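# Do puffy snack bags mean they've gone bad, or is that just the air they pack in?

**Birdie Mercado**, Tuesday, June 22, 2021

I'm clearing out my aunt's snack cupboard before she moves, and I keep running into packets I can't judge. Her way of shopping is to buy anything that's on sale at the Tirnstead market and then forget about it. So I have crackers, boxed stuff and a lot of small sealed pouches with no outer carton, and half of it is printed in Chinese, which neither of us reads.

The pouches are what bother me. My neighbor says a puffed up bag means gas from bacteria and I should throw out every one. My aunt says they're all sold like that and my neighbor is a worrier. I don't fully trust either of them. I also found a page that says to "squeeze the bag and listen," with no word on what I'm supposed to be listening for, and I'm tired of advice like that.

I put a few things out on her kitchen table to sort them. The yellow pouch is the one I'd like an opinion on. The crackers I'm less worried about, but tell me if I should be. 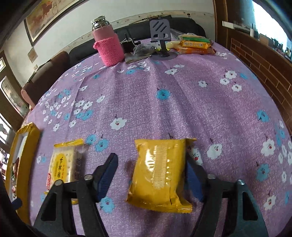 *The yellow pouch on my aunt's tablecloth, crackers to the left of it.*

What I know: the cupboard is over the stove (I know, I know). She thinks most of it was bought in January but she also thinks she bought the toaster last year and I remember that toaster from high school. I haven't opened anything. I haven't found a date on the yellow one yet, though I've only looked at the side that's facing up. Is there a real test for this, or is everybody guessing?

---

**Wanda Kapoor**

Mostly everybody is guessing, me included, but some guesses are better than others. I packed dry goods at Ostrowski for years and I've heard the "puffy equals poison" line more times than I can stand.

Your neighbor is taking a rule for one kind of food and using it on all of them. Swelling is a serious warning on cans, on vacuum packs, on anything moist that was packed flat and has gone round. If it's that, don't taste it to find out, put it in the trash. A dry snack is a different matter. Plenty of those pouches get sealed with gas in them so the contents don't get crushed, and they leave the line like little pillows.

From the photo, yours is slightly pillowed and it has creases all over it. A bag that's under real pressure tends to be tight as a drum, and the creases go. So I'm not alarmed by the shape. But I can't tell what's in it, and you don't say, and that's the whole thing. If it's chips or puffed rice, fine. If it's a soft cake or a bean filling or something in sauce, I'd want a date before I had any opinion at all. Don't let anyone tell you "fine" or "toss" from a picture of the outside.

What I'd do, in this order:

1. Turn it over and check the back, then look along the crimped ends. Dates are often stamped right into the seal, or printed so faint you need to tilt it under a lamp. On Chinese packaging you may get the production date instead of an expiration date, with the shelf life given separately in months. People read the first one and throw out good food.
2. Run a phone translator over the back. It will make a mess of the flavor name but it usually gets "12 months" right.
3. Press it gently and watch whether it goes down. If it does, you have a leak. I would look hard at that little folded flap at the lower right corner. Probably nothing, but a fold at a corner is where I'd expect a pinhole.
4. If it's dry food, in date and holds air, open it and smell it. Stale oil smells like crayons or old paint.

As for the cupboard over the stove, heat won't usually make a dry snack dangerous. It makes the oil go off early. I'd take the printed date as a best case for everything in there.

The crackers look like ordinary square crackers from what shows through the plastic. If the packet is sealed and they still snap, eat them. If they bend, they're for the birds, and I'm not convinced the birds need them either.

---

**Plimamik**

just toss it all. a bag of snacks costs 50 cents, a night in the ER does not. also you can put the bag in a bowl of water and if it floats its bad

---

**Wanda Kapoor**

@Plimamik that's eggs, and it isn't even that reliable for eggs. Any sealed bag with air in it is going to float. You would throw out every chip in the store.

---

**Birdie Mercado**

Thank you Wanda. I went back and turned it over. There is a date stamped in the crimp at one end, very faint, and the translator says production date and nine months, so by that it has a while to go. It also says "crisp" something. The something came out as "Vasenard," so make of that what you will. I pressed it and it stayed firm.

I still don't love it having been over the stove, so I'm going to open it and do the smell test. The crackers are sealed too. I haven't started on the boxes and there's a whole second shelf. My neighbor has been informed and is not persuaded.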